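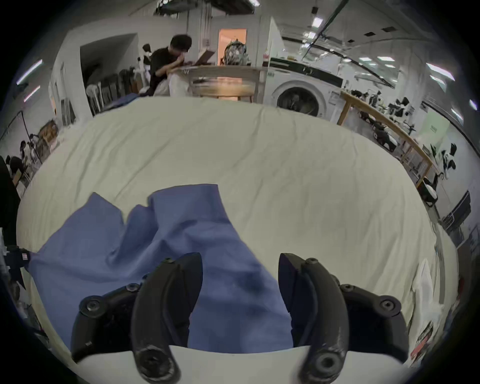 A blue cloth in a heap on a white-covered table.

How to Fold T-Shirts So They Stand Up in a Drawer
By Rima Boutros

Stacked shirts hide each other, and pulling one from the bottom wrecks the pile. Folded small and set on edge, they can all be seen when the drawer opens. My top drawer at home holds 37 this way.

What you need

A clear table or a made bed, a drawer at least 5 inches deep, and a box or divider for the front. I use an old Zullar shoe box with the lid off.

Step 1. Lay the shirt face down

Pull the hem straight and smooth the fabric from the middle out toward the side seams. Fold shirts soon after they come out of the dryer. If one has sat in the basket overnight, shake it hard by the shoulders a couple of times first.

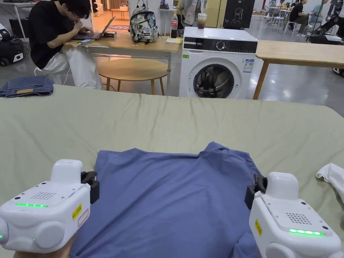
Thin cotton takes a crease easily, so go slowly with older shirts. Heavy ones can be pressed flat with the side of your arm.

Step 2. Fold in the sides

Bring one side in to the middle of the collar and turn the sleeve back on itself. Do the same on the other side. You want a long rectangle the same width from top to bottom.

Step 3. Fold up from the hem

Fold the hem up to just short of the collar. Fold in half, then in half again. Thick shirts may do better in thirds. Stand the shirt on its folded edge. If it falls over, open the last fold and press the air out.
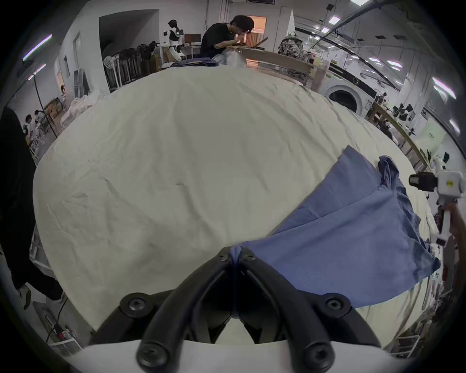

Filling the drawer

Start at the back and work forward, fold side up. Leave 2 inches free at the front or the shirts will be hard to pull out. Long sleeves go in their own row.

Nour Khalaf wrote to ask about tank tops. Skip Step 2 for narrow ones and fold them in half lengthwise.

Updated May 22, 2024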